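Notebook – sliding panel task, wrist view only, sim
December, started 9:40

Picking up from the last entry. The policy trained on the fixed texture set still falls apart when we change the panel material, so today was the comparison Yamuna asked for: same demos, same network, only the rendering changed.
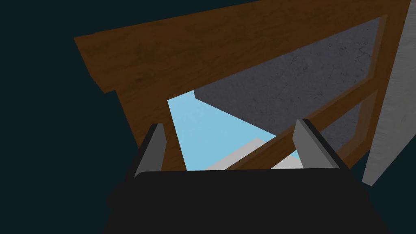

Setup, so I don't have to dig for it later. Demos are the 200 that Olga Barreto recorded in the fall, replayed in the simulator and re-rendered. Nothing in the action labels was touched. Two training sets:

A – original materials, one lighting preset.
B – materials drawn at random per episode for the panel and the surround, plus small jitter on the wrist camera pose. Background left alone.

Both trained on Una with the usual config, 4 seeds each. Batch size and learning rate are the same as in the Rozīte runs. I wanted to change the crop as well but left it, one thing at a time.

Evaluation is 732 rollouts per set, split evenly across the seeds, with start poses taken from the same list. Held-out materials only. A rollout counts as a success if the panel passes the halfway mark and the gripper isn't in contact with the surround at the end. The second condition is new. Before this we were passing rollouts where the fingers were jammed against the edge.

Result: B is better than A on held-out materials for every seed. On the original materials A is slightly ahead, which I expected. The gap between seeds is much smaller for B. Full table is in the shared folder, I'm not copying it here because the contact threshold may still move and then all the numbers change.

Failure notes from going through the replays:

– A mostly fails early. It approaches, stops short and hovers until timeout. Looks like it never decides where the edge of the panel is.
– B fails late. Approach is fine, then it closes too soon and slides off.
– Both have trouble when the approach is steeply tilted. The demos are thin there. Olga thinks she skipped most of those start poses because teleop was awkward at that angle.

Checked whether the camera jitter alone explains the gain. Trained one seed with jitter and no material changes. It landed much closer to A than to B. One seed isn't enough to say so in writing, but it points at the materials.

Lost an hour after lunch to the asset loader. The Biltden export writes its normals flipped on some meshes and the contact solver then reports hits from the wrong side. Had to rerun part of set A. The bad batch stopped at step 1386 and is kept under a separate name, please don't delete it, I want to show it to the Civance people when they next ask why we pin the exporter version.

Yamuna's comment when she read the draft plot: success rate by approach angle would say more than one average. Agreed. The angles are already in the logs so it's only a matter of binning them.

To do
– bin by approach angle, both sets
– three more seeds of jitter only
– ask Olga for extra demos at steep tilt
– settle the contact threshold before anyone quotes a number
– try the wider crop on B

Left the jitter seeds queued on Una at 6:15.

2 comments
0 shares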